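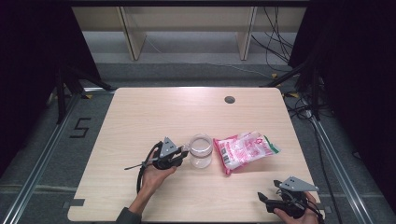 I bought the Jerano desk from Handden in June, for working at home, and I use it nearly every day. The top is light with a wood grain, and the corners are rounded, so my hip is thankful when I pass in the narrow room. Near one edge there is a round hole for cables. It takes two chargers and a lamp wire, but a big plug must go in first and alone.

Assembly took me 75 minutes. The instructions are only drawings and step 14 is printed upside down - I had to take off one leg again. The screws are good and nothing moves when I type.

What I like less is the height. I am tall and there is no way to adjust it. Also the delivery was 30 euros extra, which I saw only at payment.

I give four stars. For a second monitor I would take the wider model.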